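Furukawa Utensil Holder
Countertop and table storage for chopsticks, spoons and serving tools
Sold by Mikmont

Price and stock are shown at checkout. Ships flat in a plain carton.

About this item

Most utensil holders are sold on promises that a cup from the back of the cupboard could keep. You'll read that they "transform" a dinner table. We've carried a fair number of them at Mikmont and have yet to see a table transformed. What a holder can do is keep the chopsticks upright and within reach, and the Furukawa does that well enough for us to keep ordering it.

It's a light wooden holder, open at the top, with a finish that will mark if you treat it badly. The maker calls the finish "lifetime." We don't repeat that claim, as our own shop sample had a dull ring on the base by December.

What fits

The maker says it holds cutlery for 6 people. Tatsuya Okabe, who does our kitchen buying, loaded one up with chopsticks, soup spoons and a rice paddle and thought four people was closer to the truth. You can get more in, but then the chopsticks come up in a clump when you want one pair. Long cooking chopsticks are fine if there's some weight low down beside them. A big ladle is a bad idea on its own.

On the table or by the stove

The product leaflet recommends keeping it next to the burners. We'd skip that. Grease settles on anything near a stovetop, and bare wood is a pain to degrease. It does better on the dining table, with the chopsticks in it and the cups close by, and a wipe-clean cloth underneath.

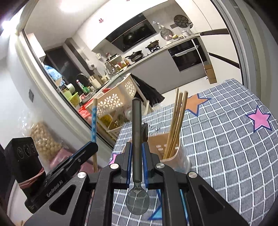
Can it go in the dishwasher?
Hand wash only, in warm water with a little dish soap, and stand it upside down on a rack until it's dry all the way through.

The leaflet also suggests oiling it every month. Twice a year has been plenty for ours, and a cloth with a dab of food-safe oil covers the whole thing.

Compared with the others we stock

The Cultidier is ceramic, heavier and much harder to knock over. It's also the one that comes back to us chipped. If you have small kids at the table, pick your risk. The Bovolham set gives you two smaller holders, handy if you like spoons kept apart from chopsticks – less handy if your table is already crowded.

From a customer

"Bought it for the chopsticks, and it's good for chopsticks. The spoons sit too low and I end up fishing for the short ones. Lost a star for that. Still using it." – Tegan Hoani

In the box

Holder, care leaflet, 4 stick-on felt feet. The glue on the feet is weak, so press them down and leave the holder alone overnight before you wash it.

Returns

Unused items can come back in the original carton. Wood grain and color vary from piece to piece, and we don't treat that as a fault. A split or a loose joint is one, and we'll replace it.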